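Home Shop Room Guides FAQ Delivery Contact

Side table and checked cloth: frequently asked questions

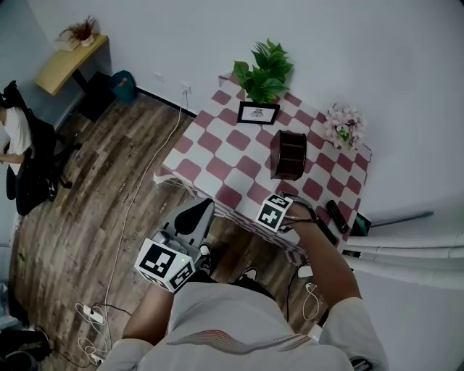 What size of cloth does a small table need?

Measure the top and add the drop on both sides. For the Mirkine side table, which has a top 600 mm wide, a 77 mm drop on each side is sufficient. A longer drop catches on the knees and pulls objects towards the edge.

Is a checked pattern of any practical use?

Yes. The lines of a pink-and-white check work as a grid. Set the organiser box parallel to one line and the rest of the layout can be squared from it.

Where should the plant go?

At the back, near the wall. Broad leaves spread further than the pot, so allow 100 mm between the pot and the next object. Put a saucer under any pot with drainage holes — the cloth will mark otherwise.

Can a picture frame be laid flat?

For a short time, while the table is being arranged. Do not stack anything on the glazing. For permanent display use the fold-out strut or a wall hook.

What belongs in an open-compartment organiser?

Items used daily: remote control, pens, keys, reading glasses. The Dratetti box has no lid, so small loose parts are better kept in a drawer. Wipe dark brown wood with a dry cloth only.

How are artificial flowers cleaned?

Use a soft brush, working from the centre of the bloom outwards. Pale pink petals show dust early. Fülöp stems may be rinsed in cool water and must be fully dry before they go back on fabric.

How should cables behind the table be routed?

Run the cable straight down from the outlet and along the wall, clear of the walking area. Coil the excess and fasten it with a strap. Keep the power strip on the hard floor, clear of curtains, and do not cover it.

Can a phone be left at the corner of the table?

It is better placed at least 100 mm in from the edge, particularly while charging.

Does the Nadonell cloth shrink?

By up to 3 per cent on the first wash at 30 degrees. Wash before cutting or hemming.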